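Herrera Memorial Lecture Planning Group
Minutes of the January meeting

Meeting opened at 4:05 p.m. Ingrid Iwasaki in the chair. A quorum was present. Apologies were received from the Nandico representative.

1. Previous minutes
Approved with one correction. Under item 4, "venue deposit" should read "venue hold fee." The fee is not refundable.

2. Matters arising
The transcript of the last lecture has been proofread and is ready to post. The opening acknowledgment was missing from the first draft and has been restored from the speaker's notes. The transcript will go online together with the audio file. The video will follow once captions are checked.

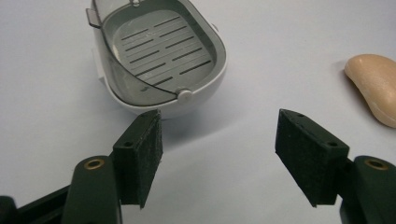 The captioning contract with Dosolitz ends after this year's event. The chair will ask for a renewal quote that lists live captioning and post-event correction as separate lines.

3. Speaker selection
Nominations closed with 14 names received. Five were shortlisted under the published criteria: record of community service, public speaking experience, and connection to the themes of the lecture series. Two members declared a prior working relationship with a shortlisted nominee and did not score that nominee.

Scores were read into the record and are held with the chair. The first-ranked nominee will be invited by letter. If no acceptance is received within 19 days, the invitation passes to the second-ranked nominee without a further meeting. Names remain confidential until acceptance is in writing.

Moved, seconded, carried.

4. Venue and seating
Kimedis Hall is held for the evening of the lecture. Doors at 6:00 p.m., welcome at 6:30 p.m., lecture at 6:45 p.m. The hall has confirmed that the side ramp will be open and that the hearing loop covers the center block only. Seats in that block will be reserved on request through the booking form.

It was asked whether the front row should be kept for family members of the late Dr. Herrera. Agreed, as in prior years.

5. Budget
The speaker's honorarium was set at $3,000, with travel paid separately against receipts. A proposal to charge for admission was discussed and not adopted. The printed program will be reduced to a single folded sheet.
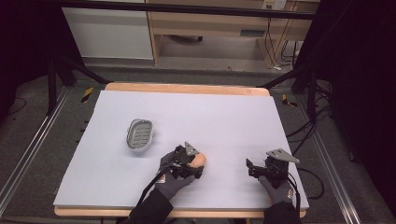 6. Scholarship announcement
The scholarship recipient will be announced after the lecture and before questions. The recipient may speak but is not required to. Wording for the announcement to be circulated by email.

7. Actions
Invitation letter: I. Iwasaki
Dosolitz renewal quote: I. Iwasaki
Booking form, seating request field: web editor
Draft program text: secretary

8. Other business
None.

Meeting closed at 5:20 p.m. Next meeting to be called when the speaker has replied.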